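Furniture seller Jerkero has added a tub chair to its range, the company said on 27 April 2021.
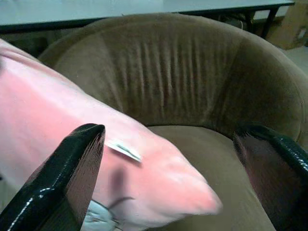
The Ornance chair goes on sale in September. Jerkero plans a first run of 310.
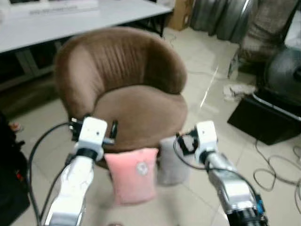 The brown tub chair with a small pink cushion.

Kittipong Siriwan of Jerkero said the chair was meant for small living rooms. Delivery will take nearly 18 days.

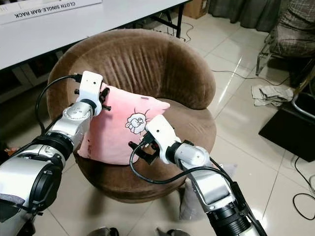 A pink pillow with a cartoon graphic against the chair's back.

Cushions are sold separately.

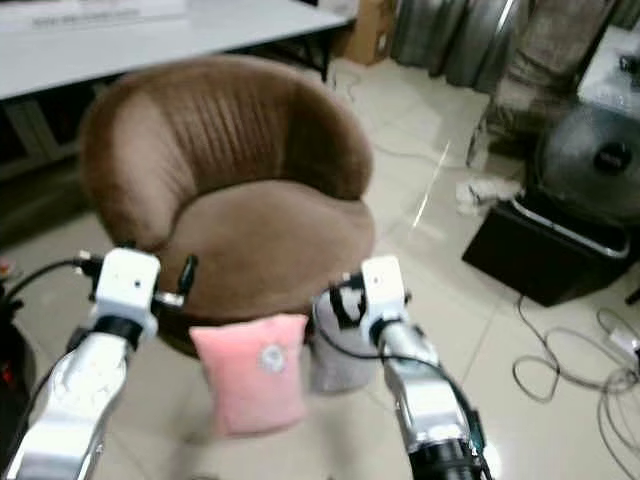
Orders will be taken at the company's two stores, Killent and Rattanakul.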